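6. Cable dressing at the wrist and bin seating

This section covers the cables that run along the arm to the gripper on the Hendovberg picking cell, and the clamping of the metal bin. Do both jobs together. A bin that has shifted changes how far the wrist has to turn, and the cable loops are set for the wrist positions in the current program.

Allow one hour. You need side cutters with flush jaws, new zip ties, a soft cloth, a paint marker and the 19 mm wrench for the table feet.

CAUTION: Stop the program, press the emergency stop and hang your tag on the pendant before you reach over the bin. The gripper may close when power is removed. Keep fingers out of it.

6.1 Checking the cable loops

1. Jog the arm at slow speed until the wrist is over the middle of the bin, then stop it as described in the caution.

2. Follow each cable by hand from the gray link, over the orange wrist joint and down to the tool. Feel for flat spots, cuts and stiff sections. Replace a damaged cable. Do not tape it.

3. Check that the yellow cable has its own wide loop across the front of the joint. It must not be pulled tight against the casing or tucked under the black bundle.

4. Look at the zip tie at the joint. It should hold the cables side by side without pinching them. If you can see a dent in the jacket, cut the tie off and fit a new one, one notch looser.

5. Release the emergency stop. Jog the last axis slowly to 2 degrees short of its soft limit in each direction and watch the loops. If a cable goes tight at either end, stop, feed more slack from the link side and repeat.

Note: Make the loop only as large as it needs to be. At the Ciltness site an oversized loop caught on the bin wall and pulled a connector out of the gripper.

6.2 Seating and clamping the bin

1. Take out the objects and wipe the floor of the bin. Scratches and scuffs are normal wear. Replace the bin if the floor has a raised burr.

2. Push the bin back to its marks on the table. Renew the marks with the paint marker if they are hard to see.

3. Fit the bar clamp over the left edge with the pad flat on the metal. Tighten by hand only – extra force bends the wall.

4. Check that the table does not rock. Adjust the feet with the wrench if it does.

5. Put the objects back, spread over the floor of the bin, with the arm parked clear.
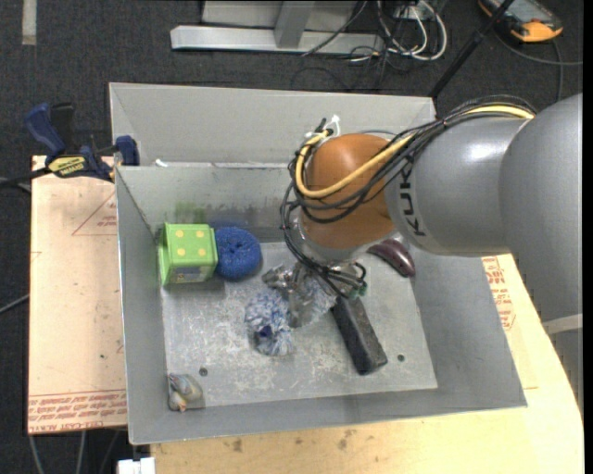
Figure 6-2. Wrist over the bin, with the cable loops and the clamp on the left edge.

6.3 Before you restart

1. Move the pendant cable clear of the arm and of the place where you stand.

2. Run 2 picks at slow speed with one hand on the stop button.

3. Enter the cycle counter reading in the log, for example 2,353, with your initials.

If a cable fault comes back within a week, leave the cell stopped and call Kerstin Hellström at Firkcombe.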